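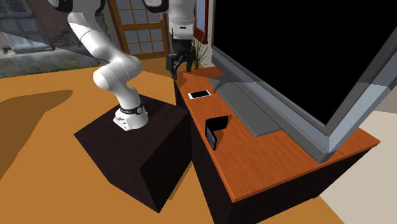
Two-finger gripper vs. suction for flat phones in sim

Last updated: October
2 min read

plilevell_64
Comparing end effectors on the TV cabinet task. Same arm, same pedestal, two phones on the top: one white and lying flat, one black and upright in a holder. With the two-finger gripper the upright phone goes fine over 179 trials. The flat one fails most of the time because the fingertips hit the wood before they get under the edge.

ağca
What is your fingertip collision mesh? If it is a convex hull you are testing the hull.

plilevell_64
Convex hull, yes. Swapped in the full mesh. Slightly better, still poor.

zetulport
Suction solves this. 173 of 179 on the flat phone with the Istmont cup model.

ağca
Most sim suction is a fixed joint with a distance check. I would not quote that number for hardware.

zetulport
The Istmont model has a seal check. It rejects the holder phone when the cup overlaps the edge.

ağca
Then post the rejects too. And does the arm clear the TV on approach?

plilevell_64
It does from the pedestal side. From the front the elbow gets close to a joint limit. Rerunning both tools tonight with 413 seeds and the same start pose.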